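VURKTHORPE HALL, PRE-SEASON WALKROUND
Checklist with comments
Walked by: Amado Mangubat
Comments back to: Dilwyn Harries
July. Started 7:40 am, done before lunch.

Key: OK / FIX / WATCH. Anything marked FIX needs a name next to it before we open for the craft weekends.

1. FRONT ENTRANCE AND RAMP

Ramp surface, grip strips: OK. One strip lifting at the bottom corner, pressed it back down, will lift again.
Handrail both sides: FIX. Left rail moves when you lean on it. Top bracket, two screws missing. Dilwyn
Door closer: WATCH. Slams. Adjusted a quarter turn, still slams a bit.
Threshold: OK
Mat: FIX. Curled edge, trip hazard, same as last year. Just buy a new one.

2. EXITS

Main exit clear: OK
Rear exit clear: FIX. Folding chairs stacked across half of it. Moved them myself. They were back when I walked past at 10. Please put a sign up or something.
Side exit by kitchen: OK, opens fine, sticks at the bottom when its humid
Exit signs lit: OK on all but the side one. Bulb ordered from Dewulf.
Emergency lights, test button: OK. The one in the hallway is dimmer than the others. Battery probably. WATCH.

3. FIRE

Extinguishers on hooks: OK
Tags in date: FIX. Kitchen tag is unreadable, something spilled on it. Can't sign off what I can't read. Amado to call the service people.
Fire blanket: OK, in its case, pull tabs hanging free
Smoke alarms: OK. Chirp in the storeroom was the old alarm sitting in a drawer. Took the battery out.
Assembly point sign: faded but you can read it. OK for now

4. KITCHEN

Stove knobs: OK
Gas shutoff labeled: FIX. Label fell off again. Use a screw-on one this time not tape
Fridge temp: OK
Floor by sink: WATCH. Soft spot. Dry today but somebody should get under there with a flashlight
First aid box: FIX. No burn gel, no medium bandages. Eye wash expired. List is inside the lid.
Knives: in the locked drawer, OK. Key on the wrong hook.

5. ELECTRICAL

Breaker panel clear, 2 feet in front: NO. Paint cans. FIX today
Breakers labeled: mostly. Number 131 on the old tag system doesn't match anything on the panel. Ask Dilwyn, he may remember.
Outlets, cover plates: FIX. Cracked plate behind the piano
Extension cords: threw out one with a split jacket. Rest OK. No daisy chaining please, found a power strip plugged in to another power strip under the Zomham display.
Outlet tester, every outlet on the north wall: OK

6. WORKROOM

Work surfaces: mat with the pink tulips is on the floor of the small workspace. Check corners lie flat. WATCH.
Panel edges: run a glove down every plywood edge, not a bare hand. Sand anything that catches.
Straps and cords: look for fraying at both ends, bin if in doubt 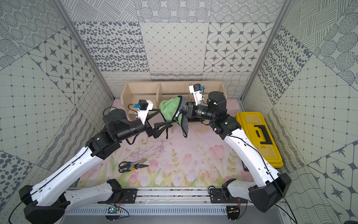
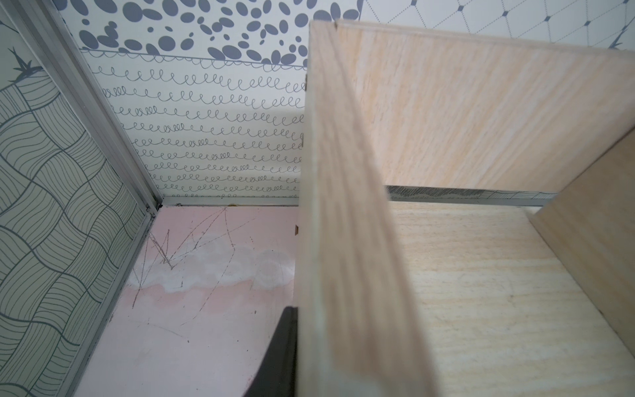 7. STORAGE AND SHELVING

Shelves fixed to wall: FIX. Tall gray unit in the storeroom isn't anchored. Pushed it with one hand and it rocked. Nothing heavy above waist height until its done.
Load labels: rack says 300 lb per shelf. Bottom shelf has the tile boxes and I would guess we're close. Split them across two shelves. Dilwyn
Step stool: OK, rubber feet all there
Ladder: FIX. Spreader bar bent. Tagged DO NOT USE, in red, please leave the tag on
Paints and solvents: lids on, metal cabinet shut, OK. Glue from Gundance has no date on it, opened it, smells fine, wrote July on the lid.
Rags: in the metal can with a lid. Was overfull. Emptied.

8. RESTROOMS

Hot water at tap: FIX. Way too hot after a minute or so. Turn the heater down, recheck next visit
Grab bars: OK, solid
Floor drains: OK
Lock on accessible stall: stiff but works. Can be opened from outside with a coin, tried it
Light timer: goes off after roughly 60 seconds. Far too short, you get left in the dark. FIX

9. OUTSIDE

Parking lot lights: not checked, daytime. Do at dusk
Potholes: one big one by the dumpster. Cone on it
Dumpster lid: OK
Gutters: WATCH. Growing things
Fence, back gate latch: OK after oil
Wasp nest under the eave, east side. Small. FIX before it isnt

COMMENTS FROM DILWYN

Rail: will do it this week, have the screws.
Chairs: was the dance group, I've talked to them. Will talk again.
131 is from before the rewire, ignore it, peel the tag off.
Ladder: don't fix it, replace it. Bent twice now.
Light timer: dial is inside the ceiling unit, need the good ladder, see above.
Kitchen floor: I'll look. Bring kneepads if you're coming.

STILL OPEN AFTER BOTH OF US
Side exit bulb, kitchen tag, first aid restock, storeroom shelf anchors, parking lot lights at dusk, wasps.

Next walk when the bulb and the anchors are in. A.M.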